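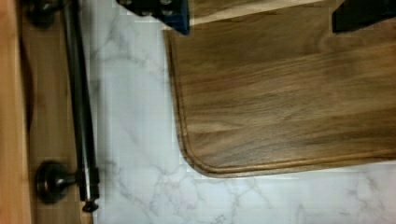

Wendy Hollis

My youngest is seven, and this spring she discovered the word "fair." Everything is measured against it. Who got the bigger pancake, who sat up front on the way to Grandma's, who had to pray out loud two nights running. I was getting pretty tired of it, to be truthful with you.

Then I had coffee with Rafia Niazi, who raised four kids and still has a sense of humor, and I asked her what she did about the bickering. She said she quit being the judge. When two of hers came to her with a quarrel, she sent them to the back steps and told them to come in when they could each tell her what the other one was upset about. They didn't have to agree or apologize (that came later, sometimes a lot later). They only had to say it back correctly.

So we tried it! The first time took 12 minutes and there was some kicking of the porch rail. My son came in and announced, in a very flat voice, "She's mad that I laughed when she read slow." I hadn't known that. I thought we were fighting over a library book.

We've done it most days since, and some days it flops completely — last night they both just wanted supper. But I've started using it on myself, too, when my husband and I get snippy over the checkbook. It's harder at my age.

If your family has a way of making peace that works, please send it to me before the June issue. I'd love to print a few, and I could use the help.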